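Phone repair nights to return to Trekdale library

Trekdale library will run its free phone and tablet help nights again this winter, after bookings for the last round filled up in 20 minutes.

The sessions cover the jobs people most often put off, such as backing up photos, moving to a new handset and working out whether a tired battery is worth replacing. Each booking lasts 40 minutes and is open to anyone with a library card.

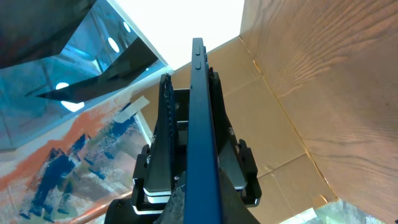 Organiser Rūta Mockus said 189 people came through the doors last year, most of them from Trekdale and the farms out towards Oltwood. Many had been told by a shop that their phone was finished. Opening a modern phone is fiddly work, with tiny fasteners and very little room to move, and the small screws that hold so much other equipment together, like those among the dark brackets in the photo, are easy to lose on carpet. Repairs that need a part will be passed on to Jääskeläinen, the electronics shop on Cesov Street, which will quote before starting.

"Bring your charger and know your passcode," Ms Mockus said. "We lose a lot of time to forgotten passcodes."

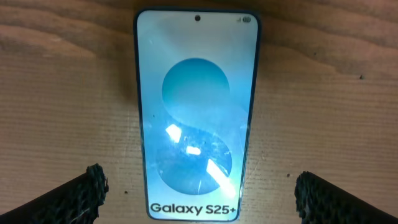

People should also write down the email address linked to their account, as a replacement handset can't be set up properly without it. Laptops and printers won't be looked at this time.

The program runs until June. Bookings open at the front desk on 2/16/26, or by phone on extension 332.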